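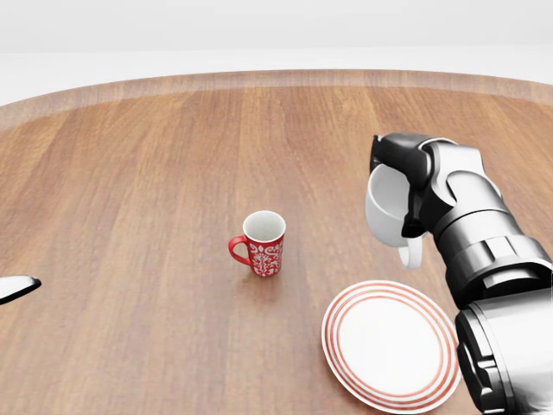

What is Clorklow Tabletop, and who is it for?

Clorklow Tabletop is a ready-to-run simulation kit for teams teaching two-armed robots to handle crockery and other household things, and it's meant for university labs, TAFE and college programs, and small companies that would like to get plenty of practice in before they risk a real cupboard full of cups.

FOMVILLE, September – Clorklow is very pleased to announce that Tabletop, the manipulation kit our early customers have been patiently (and sometimes not so patiently!) asking after, is now on general offer. It has been a long road from the first rough build to a package we're happy to put our name to, and we'd like to thank everyone who tried it along the way, sent us their logs and told us kindly but firmly where it fell short.

The idea behind the kit is a homely one. Putting a cup on a saucer is something most of us do before we're properly awake, yet it asks a great deal of a robot. The fingers have to close around a curved, glossy surface, the wrist has to bring the cup around to the right angle, and the whole arm has to come down gently over a target not much bigger than the cup itself. Tabletop gives your team a tidy virtual room, a generous wooden table and a cast of everyday objects, so you can work on exactly that sort of job for as many hours as your hardware will allow.

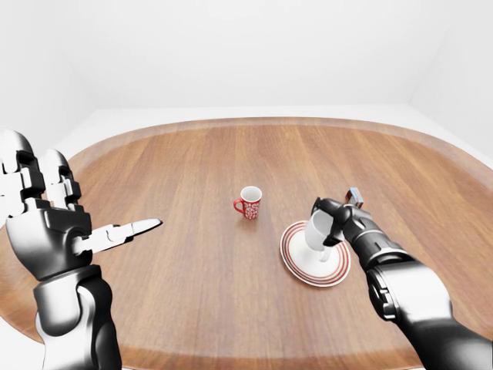

Clorklow Tabletop: the right hand holds a white cup tilted over a striped saucer, with a patterned red mug standing nearby.

The kit ships with 7 task families, which cover placing, turning, stacking, sorting, handing over, pouring motions and clearing away. Between them they offer 3729 starting layouts, and every layout can be replayed from the same starting point, so when a colleague in another building says their policy did better than yours, the two of you can sit down with a cuppa and compare like with like. Object positions, lighting and surface colours can all be changed from one settings file, and we've tried hard to give everything in that file a sensible name.

Both arms are simulated in full, joint by joint, and can be driven by your own controller, by a trained policy or by a person using the teleoperation add-on. Our friends at Kuusisto supplied the contact model for the fingers, and we're grateful for the care they took over it. Thin handles and rounded rims were the part our early customers wrote to us about more than anything else, and the new model has been organised around their requests, with separate friction settings for each fingertip.

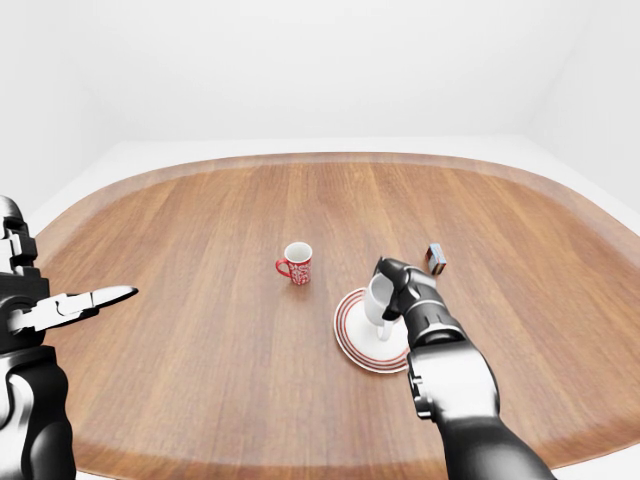
Both arms at the Tabletop workspace, with a mug, a cup and saucer, and a small upright box.

We know a fair few of our customers are teachers, and we had them very much in mind while we were writing the documentation. The classroom edition comes with 11 guided lessons, beginning with a single arm and a single object and working up to layouts where a student has to keep track of both arms and decide what to leave well alone. Students can save their runs and hand them in as replay files, and the marking guide is included in the same folder, so there's no separate download to chase on a busy morning.

Tabletop is offered as a yearly licence in classroom, laboratory and commercial editions. Each edition includes updates for the length of the licence and email support from the Fomville office, where your message will be read by one of the people who built the thing. Customers of our older Brendden package may move their projects across with the importer supplied, and their existing licences will be honoured until they run out. Scenes that use custom grippers may need a little tidying after import, and the support desk is glad to help with that.

A free trial is open to any school, lab or company, and lasts 7 days from the first launch. We'll also be running an online walk-through on Thursday at 11 a.m., with plenty of time set aside for questions, and newcomers to robotics are every bit as welcome as old hands. To book a spot or ask for a quote, please get in touch with the Clorklow sales desk in Fomville.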